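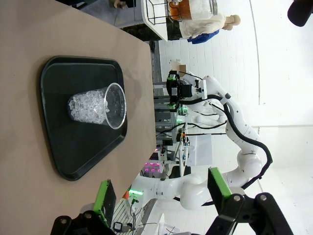 Clear plastic cup with ice cubes on a black tray

Skivlow is a cold drink made from toasted barley, sour cherry syrup and water, served over ice. It comes from the town of Brikness, where it is sold at cafes and market stalls from June until the first frost. The name is also used for the toasted barley itself when it is sold dry in bags.

Preparation

Whole barley is toasted in a dry pan until it is dark brown and smells like bread crust. It is then simmered in water for 40 minutes and strained. The liquid, called the base, is left to cool and kept overnight in the refrigerator. It turns cloudy as it rests, and a fine sediment settles at the bottom. Most cooks pour the base off gently and leave the sediment behind, though some older recipes call for shaking it back in.

The syrup is made separately from sour cherries, sugar and a strip of lemon peel. The usual mix is 5 parts base to 1 part syrup. A pinch of salt is common. The drink is poured over ice just before serving and is stirred only once, so that the syrup stays heavier toward the bottom.

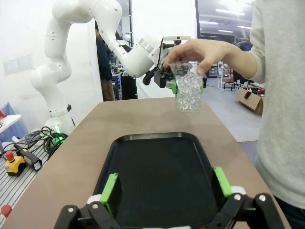 The cooked barley left in the strainer is often saved. It can be folded into bread dough or eaten at breakfast with yogurt and honey. It keeps for 3 days if chilled.

Variations

Sipos skivlow, named after the cafe that first sold it, replaces the cherry syrup with stewed rhubarb and is noticeably more tart. Draken is a stronger version in which the barley is toasted almost black and the base is boiled down by half. It is drunk in small amounts, usually after a meal, and is bitter enough that many people add milk. A warm form with cloves is made at home in winter but is rarely sold.

History

The drink grew out of a plain barley water given to field workers. Cherry syrup was added later, when sugar became cheap enough for everyday use. The cookbook writer Norbert Pap collected 37 household recipes for skivlow and found that the toasting time varied more than any other step. He also recorded several families who used rye in place of barley — a habit that still survives in the villages north of town.

See also

Barley water
Roasted grain beverage
Fruit syrup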